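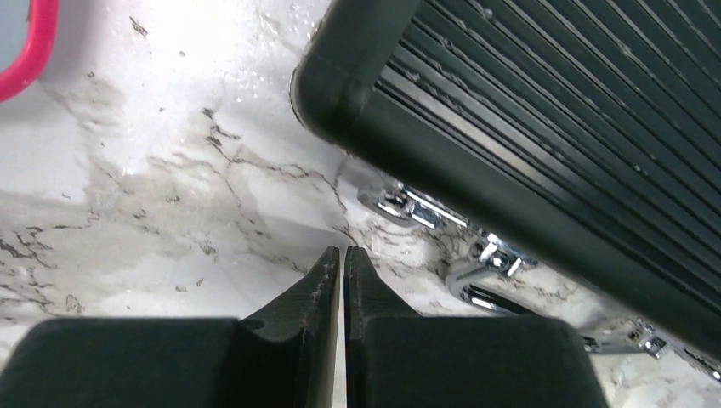
Department of Geography and Local Studies, Trikum College
Summer Project Reports

Where does the water go? Street drains and puddles in Clolelton
Project report by Otis Montoya
Handed in 18/08/2000

1. What I wanted to find out

Lower Clolelton floods when it rains hard. Not a big flood, but enough that Kütt Street gets a long puddle by the bus stop and people walk in the road. The town says the drains are fine. People who live there say they're blocked. I wanted to see who was right, or if it was something else like the slope.

2. Background

The old part of town was built on a flat piece of ground next to the creek. Drains on Kütt Street are the old kind with a narrow slot in the curb. Up the hill, by the Gruteck warehouse, they're newer, with a grate you can see through. When the warehouse lot got paved the runoff had nowhere to soak in so it comes down the hill. That's what the drainage plan in the library says anyway. The plan is older than the second half of the parking lot, so it's out of date for that part.

3. Method

Picked 2 streets, Kütt Street and Mill Hill. Walked both after every rain in July that I could get to. For each drain I wrote down

- clear, part blocked, or blocked
- what was blocking it (leaves, grit, trash)
- if there was standing water, how deep at the curb, with a ruler
- how long till it was gone, if I could stay

Also did a bucket test on dry days. Poured 4 buckets into the gutter uphill from a drain and watched which way it ran. Slope measured with a string, a line level and a tape measure. Not very exact but good enough to tell up from down.

Missed one of the big storms becuase I was at work.

4. Results

Mill Hill: drains nearly all clear every time. Water moves fast, some of it jumps right over the grates and keeps going down. Hardly any standing water.

Kütt Street: mixed. The slot drains on the creek side had grit packed in the bottom. The ones on the shop side mostly clear. But the puddle by the bus stop was there even when the closest drain was clear. Bucket test showed why. Water ran away from the drain, toward the stop. The pavement has sunk there and the low spot is past the drain, so it fills up and sits.

Grit looks the same as the gravel from the edge of the Gruteck lot, same gray color. Can't prove it.

5. Discussion

So both sides are kind of right. Blocked drains make it worse on the creek side. The bus stop puddle is a slope problem and cleaning won't fix it. Moving the drain or raising the pavement would. The town's price list in the library gives over 1,000 dollars for a new drain and 500 for a patch of pavement, so the patch is where I would start.

Problems: one month only, and a dry one. My depths depend on when I got there. Should of used the same time after each rain. Creek level not measured and it probably matters in a really big storm, when the pipes back up.

6. If I did it again

Start in spring. Get somebody on the other street at the same time. Rain gauge in the yard insted of the number in the newspaper, which is for the airport.

7. Sources

Clolelton drainage plan, town library, map drawer
Talks with shop owners on Kütt Street (notes in folder)
My own field notes

Rain table and hand drawn map are in the folder at the department office.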